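So I finally got the simulator talking to the real controller, and I have been grinning about it since August.

Some background for anyone who missed the earlier posts. Damián Quezada and I share half of a rented workshop with a bandsaw, too many clamps and one two-armed robot in progress that we call Paiva. The arms came first, the torso is still mostly cardboard templates, and the wiring lives in a shoebox. For months I told everyone I would write the software "once the hardware settles down." The hardware does not settle down! So this summer I gave up waiting and built Paiva a virtual room to practice in, and it's the most fun I have had on this project.

The whole thing runs on my old desktop under the bench. I named the room project Cetine, and the bit that passes joint commands back and forth is Wudska (Ruth Arboleda picked that one by hitting keys, I think). Both are a mess inside. The first version of Wudska sent every angle in degrees to something expecting radians, and the virtual arms spun like a salad. I watched it do that for a good ten minutes before fixing it.

The task I picked is doors and handles. Picking up blocks is great, and I'll get back to it, but I want Paiva to open the parts cabinet someday, so handles it is. They are a lovely problem. You have to get close without bumping the thing, you need the fingers wide enough, and then you have to move in a curve that the hinge decides for you – the arm doesn't get a vote. My first attempts all pulled straight back. In the simulator that costs you nothing. On the real arm it would have cost me another gearbox, and I have already bought 2 of those.

Textures were my guilty pleasure. I know the physics doesn't care what the walls look like, but my little vision routine does, so I went a bit wild: patterned tile, parquet, bright paint, anything that would stop it from deciding that "door" means "white rectangle." Eduardo Leitão sent me a folder of surfaces he had drawn for a game he never finished, and some of them are so loud they make my eyes water. Perfect. The vision code got confused right away, and I learned more from an evening of that than from weeks of tidy gray boxes.

Speed surprised me too. With the shadows turned down I got through 888 practice runs overnight, with the fan howling the whole time. I woke up, made coffee, and read the log like it was the newspaper. Roughly 97 of them had quit early over one typo in a joint limit (the left elbow, always the left elbow). I fixed it before the coffee got cold and started another batch.

Still on the list: the wrist cameras need a better mount on the real arms, Wudska drops a message every so often and I have no idea why, and I want the fingertips to stop chattering when they touch something hard. Simão Teixeira thinks softer contact settings will fix the chatter in the sim and rubber pads will fix it in the workshop. I have a bicycle tube set aside for the pads. If you have tried this and there's a better rubber, please tell me, I'm all ears!

Next post will be about the shoulder brackets, which Damián is cutting again, in thicker plate this time. A couple of views from inside Cetine, robot's torso and both arms in the first one, handle practice in the second: 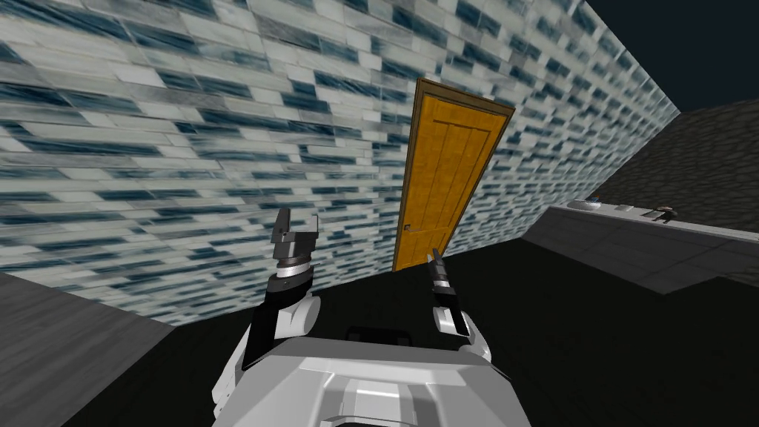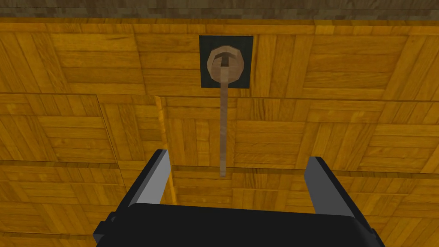
Filed under: Robots, Workshop, Simulation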